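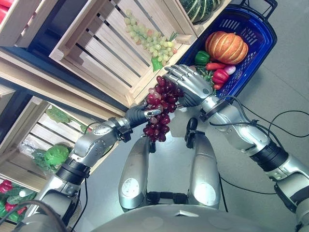 Figure 7. Holding the red grapes with both hands.

Section 4: The Grape Pickup

Okay, this is the part everybody in the club wants to skip to, and I get it! Do Section 3 first anyway. I wrote these steps for the Plurnine shop task, so if you're using the Koseck layout your shelf numbers will be different.

1. Load the Lata hand profile and set the grip limit to 30. The number left over from the pepper task is 195, and that's way too much for a bunch of grapes.

2. Bring the left hand in first and pinch the very top of the bunch.

3. Bring the right hand in from the side and let the fingers curl around the bunch slowly (I use speed 16, you can creep up later).

4. Hold for 400 ms before you move anything else.

Caution: Keep your own fingers away from the hands while the arms are live. Reach for the stop button, never for the fruit.

Note: If the bunch swings, just wait it out. I spent most of March trying to fix this in code and waiting still works better.

5. Move over to the basket and tip the wrist so you can see past the thumb on the wrist view.

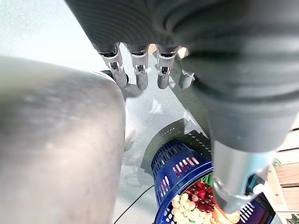
Figure 8. Wrist view over the blue basket.

6. Check where the thumb tip is before you go any lower. It sits closer to the produce than the four fingers do in this view, so go by the thumb!

7. Open the hand, back straight up, and save the run under your own name. The Pereyra folder is full, please stop putting things in there.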